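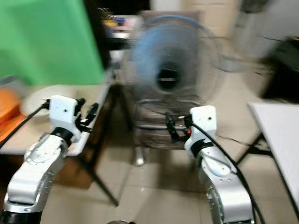

The Nestholm student team's two robot arms, with a standing fan in the background.

FOR IMMEDIATE RELEASE

Nestholm Students to Show Two-Arm Robot Project at Open Evening

NESTHOLM, June 13, 2018 – Students in the Nestholm robotics class will show their two-arm robot project to the public at an open evening later this month. The project, named Irkent, is the class's entry in the Bélanger Student Automation Challenge.

The challenge asks school teams to program a pair of robot arms to do simple table jobs. Each team must complete a set list of tasks in front of judges. This year's list includes moving a plate from one spot to another, passing an object from one gripper to the other, and sorting small items by color. Teams may use any arms they like, but all of the control software beyond the maker's own drivers has to be written by students.

The Nestholm class started on the handover task first. Students wrote the code that tells each arm where the other one is, then worked on the timing of the grippers. If one gripper opens before the other has closed, the object drops and the run scores zero.

"We spent most of the spring on the handover," said Svyatoslav Prokopenko, who teaches the class. "The students wanted to move on to the sorting task, which looks better to visitors. I asked them to wait until the handover worked several times in a row, and they did the work."

The class has logged 813 practice runs on the handover task to date. Of those, 503 met the challenge rules for a clean pass. Students keep a written record of each run, including the failed ones, and the record will be handed to the judges along with the code.

Work on the plate task is still going on. A plate is harder to pick up than a block, and students are testing different approach angles for the gripper fingers. The class plans to choose one method before the open evening and keep it for the competition.

Support for the project comes from Tuvosell, a local parts supplier, which paid for spare cables and gripper fingers and gave the class a discount on mounting hardware. Tuvosell staff also visited twice to go over safe working habits around moving arms.

The open evening is free, and no sign-up is needed. Visitors will be able to watch practice runs, look through the run record and ask the students about their code. Children under 12 should come with an adult. Everyone will be asked to stay behind the marked line while the arms are powered on.

Students who want to join the class next school year can pick up a form at the event. No programming experience is required. Places are limited by the amount of time each student gets on the arms, and returning students are placed first.

Media who wish to attend or to speak with students should contact Svyatoslav Prokopenko through the Nestholm school office. Students may be interviewed only with a parent's written permission.

About Irkent
Irkent is the two-arm robot project of the Nestholm robotics class. Students write, test and maintain the project's software as part of their course work.

###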